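Ticket 1883: Right follower drifts out of step with leader arm during kitchen task demos
Queue: Teleop bench, Skirkeck
Opened by: Golshifteh Akbari
Assigned to: Hooman Ghaffari
Status: Open, again

Symptom

When I drive the right arm with the leader handles and come down on anything with a flat top, the follower lags, then catches up all at once. The left arm behaves, which makes me suspicious of the left arm as well. I've been recording the toy kitchen task since Monday and have thrown out more episodes than I've kept. The policy will learn whatever I show it, and at the moment I'm showing it how to flinch.

What I already tried

Restarted the teleop node. Restarted the leader arms. Restarted the teleop node again, with feeling.
Swapped the left and right USB leads. The lag stayed on the right.
Re-zeroed both leaders against the Pekholm jig. No change.

Comment from Hooman Ghaffari

Please attach views from the fixed camera and at least one wrist view. "It feels mushy" is not something I can plot.

Attachments from Golshifteh

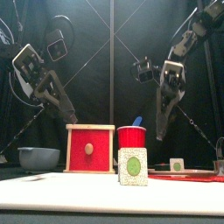
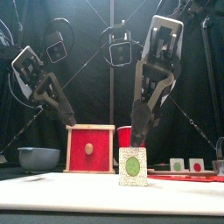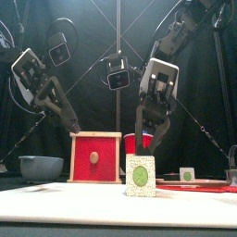
Wrist view, with the knife on the board: 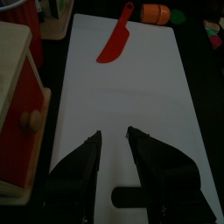 Diagnosis (Hooman)

Went through the logs for episode 931. The joint commands leave the leader on time and reach the right follower late, but only while the gripper is loaded. That rules out the handles and, sadly, the operator.

The right follower was still running the Senden config, where somebody set the command filter to smooth out Behrouz's coffee habit. The left had the current file. Under load the filter and the force limit argue with each other, and the arm waits politely for a winner.

Fix

1. Park both arms and stop recording.
2. Copy the left follower's filter settings to the right. Leave the joint offsets alone — they are not the same arm, whatever the label says.
3. Restart the right driver and wait for 6 green lines in the console. Five is not close enough.
4. Press down slowly on the speckled block with the green oval and watch the lag trace. Do it again at normal speed.
5. Record one throwaway episode before any real ones.

Comment from Golshifteh Akbari

Done. The lag trace is flat on the slow press and nearly flat at normal speed. I can live with nearly. Do I keep the episodes from before the fix? We owe Mojtaba 2000 by the end of October.

Comment from Hooman Ghaffari

Keep anything where the right arm never touched an object. Tag the rest as bad_filter and don't let Pejman train on them "just to see."

Reopened by Pejman Shirazi

What if I already did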